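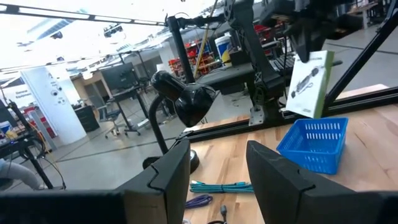
Lob der gekerbten Finger

Zuletzt aktualisiert: 27. Oktober 2026

Es gibt in unserer Branche eine stille Übereinkunft, und sie hat die Form eines Würfels. Wer einen Greifer verkauft, zeigt ihn mit einem Würfel. Wer etwas mehr wagt, nimmt ein Ei, dann klatschen die Leute am Messestand, obwohl ein Ei für einen Greifer eine ausgesprochen höfliche Angelegenheit ist: Es hat eine bekannte Form, es liegt allein, und es hängt nirgends fest. Ich habe in meinem Berufsleben viele Eier unversehrt von links nach rechts wandern sehen. Einen Kunden, der das gebraucht hätte, habe ich noch nicht getroffen.

Was die Kunden haben, sind Kabel. Kabel in Körben, Kabel in Kartons, Kabel, die unter anderen Kabeln liegen und sich mit diesen auf eine Weise arrangiert haben, die man als Außenstehender besser nicht stört. Deshalb vergleichen wir in Junport seit Januar Greifer an Kabeln, und deshalb schreibe ich diesen Text, der sich vor allem an Leute richtet, die demnächst 3000 Euro für ein Paar Finger ausgeben wollen und vorher noch schnell ein Video gesehen haben.

Der Blick aus dem Handgelenk ist dabei ein heilsamer. Von vorn, mit ordentlichem Licht, sieht jeder Roboterarm souverän aus. Aus der Kamera am Greifer sieht man vor allem zwei riesige schwarze Finger, dazwischen ein Stück Tischplatte und darauf ein blaugrün umflochtenes Kabel, ein lila Kabel, das sich eingerollt hat, und ein schwarzes mit einem kleinen Stecker. Das ist die Welt, wie der Regler sie bekommt. Wer einmal versucht hat, mit diesem Bild vor Augen selbst zu steuern, verliert jede Neigung, über die Software zu spotten. Man kommt sich vor wie jemand, der mit zwei Schuhkartons einen Faden einfädelt.

Über Finger

Meine erste These ist unpopulär, weil sich damit wenig Geld verdienen lässt: Die Fingerform entscheidet mehr als der Antrieb. Wir hatten zwei Greifer im Vergleich, den Besson mit glatten, parallelen Backen und einer Kraftregelung, auf die der Hersteller zu Recht stolz ist, und den Plosorano, der an Kraftregelung ungefähr das mitbringt, was eine Wäscheklammer auch kann. Beide öffnen 40 Millimeter weit. Beide hängen am selben Arm, am selben Controller von Carkcombe, über demselben Tisch.

Mit den Würfeln gewinnt der Besson. Er gewinnt so deutlich, dass man sich fragt, warum man den anderen überhaupt angeschraubt hat. Dann legt man ihm ein Kabel hin, und er drückt es mit wunderbar geregelter Kraft zwischen zwei glatten Flächen zusammen, worauf das Kabel sich dreht, nach unten wegkippt und mit dem Stecker voran auf den Tisch zurückkehrt. Im Protokoll steht dann ein Griff mit einwandfreiem Kraftverlauf. Der Kraftverlauf hat das Kabel allerdings nicht zurückgeholt.

Gekerbte Finger geben dem runden Querschnitt einen Platz. Das ist als Erkenntnis so alt wie die Kombizange, und ich schäme mich ein wenig, sie im Jahr der lernenden Systeme noch einmal aufzuschreiben. Aber ich habe in diesem Jahr an genügend Besprechungen teilgenommen, in denen für ein mechanisches Problem zuerst mehr Trainingsdaten vorgeschlagen wurden, dann eine zweite Kamera und schließlich, wenn der Kaffee alle war, vielleicht doch eine Feile.

Insgesamt haben wir 738 Griffe ausgewertet, mit beiden Greifern, an beflochtenen und glatten Kabeln, aufgerollt, ausgestreckt und in jenem Zustand dazwischen, den man herstellt, indem man ein Kabel aus der Hosentasche zieht. Eine Prozentzahl werde ich hier nicht nennen. Ich weiß, wie das geht: Die Zahl wandert auf eine Folie, die Folie in ein Angebot, und am Ende ruft jemand an und möchte wissen, weshalb seine Anlage mit Duschschläuchen schlechter abschneidet. Es genügt zu sagen, dass die Reihenfolge der beiden Greifer sich umgedreht hat, sobald die Würfel vom Tisch waren, und dass sie sich beim aufgerollten Kabel am gründlichsten umgedreht hat.

Über Kameras

Meine zweite These: Die Handgelenkkamera ist ein schlechter Zeuge und wird trotzdem immer als erster gehört. Sie sitzt am besten Platz und sieht im entscheidenden Augenblick am wenigsten, weil ihr die eigenen Finger im Weg sind. Große Finger greifen besser und verdecken mehr. Kleine Finger verdecken weniger, dafür sieht man dann scharf, wie sie danebengreifen. Ich kenne keinen Prospekt, in dem dieser Handel offen ausgesprochen wird, obwohl jeder Kunde ihn abschließt.

Dazu kommt alles, was die Kamera sonst noch mitnimmt. Bei uns ist das der halbe Raum: eine Schreibtischlampe, rote Lagerkästen weiter hinten, Deckenleuchten, ein Bürostuhl. Man hat uns geraten, den Arbeitsplatz ringsum mit neutralem Stoff abzuhängen, damit die Messung sauber wird. Das haben wir einmal gemacht. Die Messung wurde sehr sauber. Sie galt anschließend für alle Betriebe, die in einem Zelt arbeiten.

Ich bin inzwischen ein entschiedener Anhänger der unordentlichen Messung. Eine Erkennung, die an einem Bürostuhl scheitert, soll bitte bei mir scheitern, solange ich daneben sitze, und nicht beim Kunden in der Nachtschicht. Auch die Gegenstände dürfen ruhig widerspenstig sein. Ein blauer Kunststoffkorb mit Schlitzen in den Wänden ist in dieser Hinsicht ein Geschenk: Jeder Schlitz sieht für einen unerfahrenen Segmentierer aus wie etwas, das man anfassen könnte, und in jeden passt ein Kabel hinein, wenn man es gerade nicht will. Und ein Produktkarton, der schräg hängt, stellt die Schätzung der Lage vor Fragen, die ein liegender niemals stellt.

Über den Controller

Beim Controller bin ich befangen, denn ich habe elf Jahre lang auf das falsche Fabrikat geschworen. Der Carkcombe hat mir das ausgetrieben, mit einer Oberfläche von solcher Hässlichkeit, dass man sie sofort ernst nimmt. Er kann wenig. Er schreibt allerdings jeden Zeitstempel mit, auch die peinlichen, und wenn die Kamera 11 Millisekunden hinter dem Arm herläuft, dann steht das da, in einer Spalte, die sich nicht ausblenden lässt. Ich habe es versucht.

Diese 11 Millisekunden haben uns mehr beschäftigt als alle Greifkräfte. Bei langsamer Fahrt sind sie gleichgültig. Bei schneller Fahrt liegt das Kabel im Bild dort, wo es von der Hand aus gesehen eben noch lag, und die Finger schließen sich mit großer Überzeugung neben der Sache. Von außen sieht das aus wie ein schlechter Greifer. Ich möchte nicht wissen, wie viele Greifer auf dieser Welt zurückgeschickt worden sind, obwohl ihnen bloß jemand eine alte Nachricht überbracht hatte.

Mein Rat an Vergleichende wäre darum, den Greifer als Letztes zu beurteilen. Erst die Uhr prüfen, dann die Halterung der Kamera, dann die Finger ansehen, und zwar von innen, dort wo die Kerbe sitzt oder fehlt. Danach darf man gern über Newton reden. Und man sollte die eigenen Gegenstände mitbringen. Der Vertrieb wird vorschlagen, doch zunächst mit dem mitgelieferten Testsatz anzufangen – der besteht aus Würfeln.

Was dagegen spricht

Der Einwand, den ich am häufigsten höre, ist ein guter: Gekerbte Finger sind Spezialisten. Wer heute Kabel greift, muss morgen vielleicht flache Platinen greifen, und an einer Platine macht eine Kerbe keine glückliche Figur. Das stimmt. Mit den glatten Backen des Besson ist man auf viele Dinge mittelmäßig bis gut vorbereitet, und es gibt Betriebe, für die das der richtige Kauf ist. Ich wehre mich nur gegen die Vorstellung, ein universeller Greifer sei eine Sache, die man bestellen kann. Was man bestellen kann, ist ein Greifer, dessen Schwächen gleichmäßig verteilt sind.

Der zweite Einwand lautet, das Lernen werde die Form irgendwann überflüssig machen. Mag sein. Ich habe Modelle gesehen, die mit glatten Backen erstaunliche Dinge anstellen, die das Kabel erst an die Tischkante schieben und dann am Stecker fassen, und ich habe sie dafür bewundert. Dann habe ich auf die Uhr geschaut. Der Wechsel der Finger dauert an unserem Arm vier Schrauben lang, und eine davon klemmt.

Im nächsten Durchgang kommen dünnere Leitungen auf den Tisch, dazu Flachband, vor dem ich mich jetzt schon fürchte. Der Besson bekommt dafür ein zweites Paar Backen. Bestellt sind sie.

Kommentare (4)

Gast
Wir haben den Plosorano an Pneumatikschläuchen, gleiche Erfahrung. Allerdings setzt sich bei uns in den Kerben nach einer Weile Abrieb ab, dann rutscht es doch. Habt ihr das auch?

Autor
Ja, an den beflochtenen Kabeln. Alte Zahnbürste. Steht so nicht im Handbuch.

kabelbaum_nord
Ohne Prozentzahlen ist das halt eine Meinung. Gerade bei 738 Griffen hätte man doch wenigstens eine Tabelle machen können.

Spannzange
Steht ja auch Meinung drüber. Mich würde eher interessieren, ob die 11 ms konstant sind oder ob das bei euch wandert. Bei uns wandert es, und zwar immer kurz nach der Mittagspause.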